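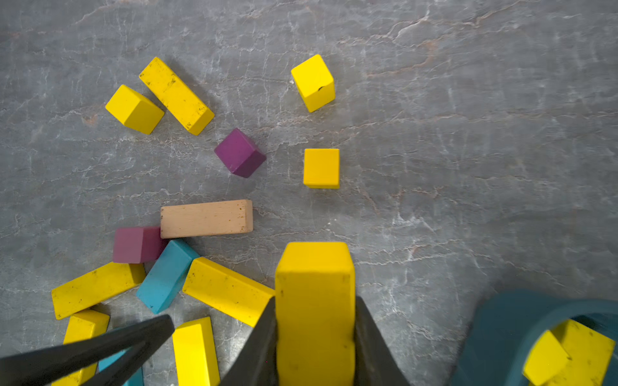
Figure 3. Wrist camera view during a grasp in the block clearing task.

4.2 Grasp selection in loose clutter

The method described in Section 3 picks one block at a time and places it in a container. In this section we look at the choice of the next block, which had the largest effect on the results. All trials use the same arm and the same set of painted and unpainted wooden toy blocks. Only the rule for ranking grasp candidates changes.

We compare two rules. The first, which we call the nearest rule, takes the candidate that needs the least travel from the current gripper pose. The second, the clearance rule, measures the free space on both sides of the block where the fingers have to go down, and takes the candidate with the most room on its tighter side. Both rules receive the same candidates from the Cleritz segmentation network, and both discard any block wider than the finger opening.

Blocks were dropped by hand onto the work surface before each trial and were not rearranged. As a result they often touch or rest against one another. Figure 3 shows a typical layout. Several long yellow blocks lie among shorter ones, the natural wood block partly covers a plum one, and the fingers have closed on a yellow block held upright. Blocks of the same color that lie close together are hard for the segmentation network, which tends to join them into one region. We did not correct these errors by hand.

We ran 57 trials with each rule. A trial counted as a success if every block was in the container within the time limit and none had been pushed off the surface. The clearance rule succeeded in 41 trials. The nearest rule did worse, mainly in the early part of a trial when the layout was still dense. Once only a few blocks remained, the two rules behaved almost the same and often chose the same block.

Failures under the clearance rule were of two kinds. In the more common one, a finger came down on the top face of a neighboring block and the arm stopped on its force limit. Most of these followed a segmentation error. In the other, the block turned between the fingers during the lift and slipped out. This happened with long blocks gripped near one end, and we saw it under both rules. Moving the grasp point toward the center of the visible top face helped in a small follow-up test, but we have not included that change in the numbers reported here.

The wear on the blocks also matters. Many of the yellow ones have small dark specks and scuffs. An early version of the edge detector, taken from the Estance code, read some of these marks as block edges and proposed grasps that were too narrow. Smoothing the color image before edge detection removed most of the false edges. The veins in the marble-patterned surface caused similar errors, and the same step reduced them.

The clearance rule takes longer to compute, but the delay is small next to the time the arm spends moving. We use it in all remaining experiments, including the two-arm trials in Section 5.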